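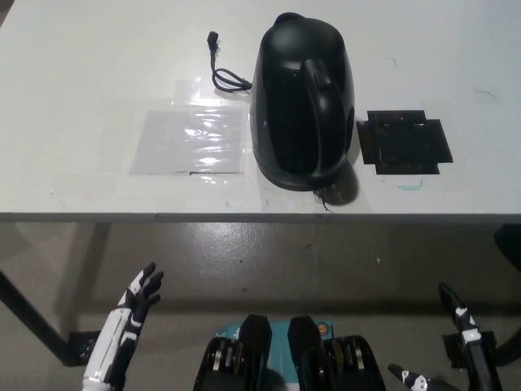
The robotics club at Clarkden College has spent most of a year trying to get a humanoid to make tea, and I went along in April expecting to be charmed. The club has a good pitch. Its members call the project Terkico, they have a logo, and they talk about helping older people stay in their own homes. What they have on the bench is a glossy black kettle on a white table, with short teal lines drawn on the top and a sheet of clear plastic taped down beside it. My own kitchen has no teal lines. I asked what would happen if somebody moved everything a foot to the left, and got a long answer about training.

The training is mostly repetition. Students have logged 882 attempts at taking hold of the handle, and Benito Alcaraz, who runs the club, reads out the good weeks with real pride - the bad ones he calls "useful". There are 31 members on the books. The two I watched knew their stuff, and argued crossly over finger pressure until it was nearly dark outside.

I don't doubt they are learning a great deal. I do doubt the tea. The Bielecka Prize, which they enter this summer, asks for a full cup poured in a kitchen the team has never seen. Alcaraz thinks they have a fair chance. Levitz, last year's winners from up the road, only managed it on their second go, and they spilt half.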